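4. Setting up the gear station

This section is for club members running the Flevura two-arm kit at the Endamberg workshop. Read section 3 first if the arms have not been homed.

1. Switch off power to both arms at the wall.

2. Spread the dark cloth over the work surface and pull the folds out by hand. Shiny parts are hard for the cameras to pick out on a bare top.

3. Check the gripper fingers. The black pads on the inner faces should be rough to the touch and reach the tip. Replace a pad that has gone smooth.

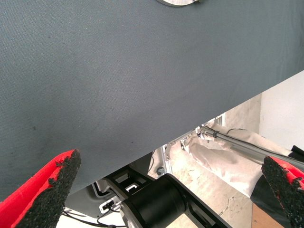 4. Trace each cable from the arm back to its base. Leave enough slack for a full turn of the wrist.

CAUTION: Keep hands off the cloth whenever the arms have power. The stop button must be within reach of the person at the keyboard.

5. Put the round plate on the cloth where the right arm can reach it. Set one gear on the plate and one on the cloth beside it.

6. Start the Gittins program and set the speed to 60. Do not go above 70 with students at the table.

7. Bring both grippers in slowly and stop them just above the work. Check that each small camera is firm in its green bracket.
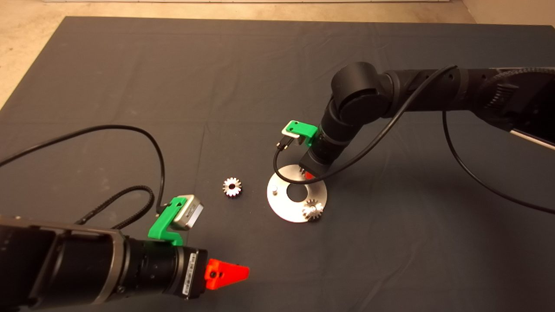 Estíbaliz Ibarra adds that new teams should run step 7 at a speed of 46 until they can stop both arms cleanly, and that a gear which lands crooked on the peg should be lifted off and never pushed down.

8. Save the start position under your team name.

NOTE: If the cloth shifts during a run, stop and repeat from step 5.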